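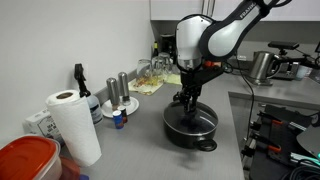

Bidemum Kitchen Lid Set - data card and recording rules
Version 2, last edited 2nd November

Bidemum is a set of 2,832 short teleoperated episodes of one arm working around a covered cooking pot. Lifting a lid, setting it back, reaching into the pot, moving on. It was put together at Emmont, and we're so happy it is finally out where other people can use it!

Most of this card is rules. We wrote them after the March pilot, when we had to throw away 390 episodes that broke at least one of them, and we'd love for other groups to copy them, argue with them, or send us better ones.

What is in an episode
Joint positions, gripper width, wrist force, all camera streams, one line of plain-language instruction, and an outcome label. Episodes that failed are kept and labeled as failed. Please don't filter them out before you've looked at a few - they taught us more about lids than the clean ones did.

Station rules
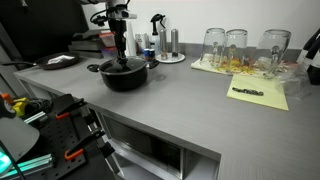 Rule 1 covers clutter, and it's the one we get the most mail about. Leave the kitchen a kitchen. Grinders on their saucer, upside-down glasses on the mat, a crumpled cloth or paper towel in the frying pan: all of it stays on the counter while the arm works on the lid. What we do ask is that nothing tall stands inside the sweep of the forearm, and that the operator walks the sweep once by hand in guide mode before the first episode of a session.

Rule 2. Cables get checked at the start of every session and again after any change to the arm's home pose. Run the elbow to both ends of its range and watch the slack.

Rule 3. Burners off, pot at room temperature. No food, no oil, no water in this release. (Sillix, the follow-up set, will have water. We can't wait.)

Rule 4. One operator drives, one person holds the stop button, and they don't swap in the middle of an episode. If the second person needs to step away, end the episode and label it "interrupted".

Rule 5. Wrist force limit stays at the station default. If a grasp won't work under the limit, record the failure and go on.

Lid rules
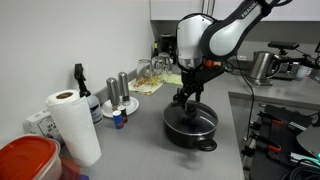
Gripper at the lid knob, pot covered.

Come down on the knob from straight above, slowly over the last stretch. Close, wait for the force reading to settle, then lift. On the way back, the rim must be seated before the gripper opens. Dropping the lid from any height counts as a failure, even if it lands perfectly (and sometimes it does, beautifully!).

Glass lids are inspected for chips every 7 sessions and after every drop. A chipped lid is retired the same day.

Labeling
Outcome labels are given by someone other than the operator, using Dagdag, our small review tool. Allowed values are success, failure, interrupted and unclear. Use "unclear" freely.

Known gaps
One kitchen, one arm, very few pot types. Left-handed approaches are thin. Camera mounts were moved between some sessions, so read the calibration file for each session and don't reuse an old one.

Changes since version 1
Rule 4 reworded. Lid inspection added. Pilot episodes removed from the index.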